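Brenerik Gallery – Collecting Examples, 13 October 2023

Our small group at Brenerik gathers examples of simple household tasks for a learning system called Pimum. The gallery will grow slowly, as we choose only pictures which show the daily work.

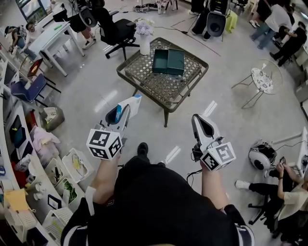 Small cartons are harder for Pimum than we expected in May. Each example is made by a person with two hand-held grippers, and one example takes about 60 seconds. The left gripper has the white carton with the blue stripe between its jaws, and the right one is still open. The coffee table with the woven top is good for us, as the pattern is difficult for the system to learn. Under each gripper is a marker cube, and we ask everyone to keep the black squares clean.

The carton set has now 29 accepted examples, and 3 were refused for bad timing. Next we will collect the same task with the Skinda boxes – they are softer and bend easily. More pictures will be added when that set is ready.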